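How to Keep Sliding and Hinged Doors Moving Freely

A door that sticks usually needs cleaning before it needs parts. The steps below cover cabinet doors, closet sliders, shed doors and the larger panel doors found on vans and trailers. Set aside an hour for one door, more if it has never been done.

What you need

A vacuum with a narrow nozzle
An old toothbrush
Dish soap and warm water
Two cotton rags
A Phillips screwdriver and a set of hex keys
Dry silicone spray
White lithium grease

Step 1. Find where it sticks

Open and close the door slowly with one hand. Mark the spot where it drags with a piece of masking tape. If it drags at the same place each time, look for a dent or packed dirt in the track. If it drags all the way along, look at the rollers or hinges.

Step 2. Clean the track

Vacuum first. Water on dry grit makes a paste that is harder to get out. Scrub the corners with the toothbrush and soapy water, wipe, and let the track dry with the door open. In August that takes 70 minutes on my back porch. In winter I leave it until the next morning.

Old grease will not come up with soap. Use a rag with a little mineral spirits, and keep it off painted surfaces and rubber seals.

Step 3. Check the rollers

Spin each roller with a finger. It should turn without grinding. A roller with a flat spot has to be replaced, and it is best to replace both rollers on the same bracket. Take the old one to the store with you. The diameters look alike and are not.

Step 4. Tighten the hardware

Go over every hinge and bracket screw by hand. Do not use a drill, which strips small heads easily. If a screw spins in soft wood, fill the hole with glue and toothpicks, let it set, and drive the screw again.

Step 5. Lubricate

Spray silicone on plastic rollers and tracks. Put lithium grease on metal hinges and metal latches. A thin film is enough. Wipe off anything you can see shining.
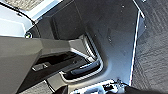
Work the door back and forth 9 or 10 times to spread the lubricant, then wipe the ends of the track again, where the extra collects. If it still feels stiff, wait a day before adding more.

Step 6. Adjust the gap

Most sliders have an adjusting screw near each lower corner. Turn it a quarter turn at a time and test the door after each turn. The gap should be even from top to bottom when the door is nearly closed.

How often

Twice a year is fine indoors. For a shed or a trailer, do it every four months.

Written by Jabari Okoth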